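Mornivus leaves Early Access on Linux, big patch too

Quick one before the weekend. Mornivus, the tile-based mining sim from the small team at Stalus, hit 1.0 this morning and the Linux build went up at the same time as Windows. No beta branch, no password, just hit install. Save files from the old builds carry over, but the devs say to back them up first anyway.

The patch notes are huge. 97 fixes by their count, plus 14 new machines and a reworked power grid that doesn't choke once your base gets past the second layer. Controller support finally works in the menus. Ultrawide still a bit off, the map screen stretches.

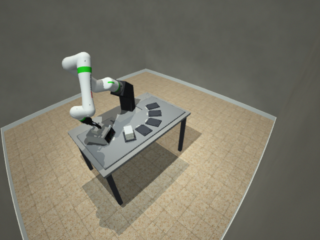 Co-op is in as well, 2 players only for now. I had it running for an hour last night on the preview key, native build, Mesa drivers, and it held up fine apart from one crash when alt-tabbing out of fullscreen. Borderless seems ok. Loading times are much better then they were in the spring.

Still no word on a Mac version. Stalus also says the Trurnia map pack, the free one they promised backers, is coming in August and will need a fresh save. Modders should note the old scripts break with 1.0, the Yakubu overhaul is already being ported but theres no date on it.

Nearly 3040 reviews on the store page so far, mostly positive. On sale until Tuesday.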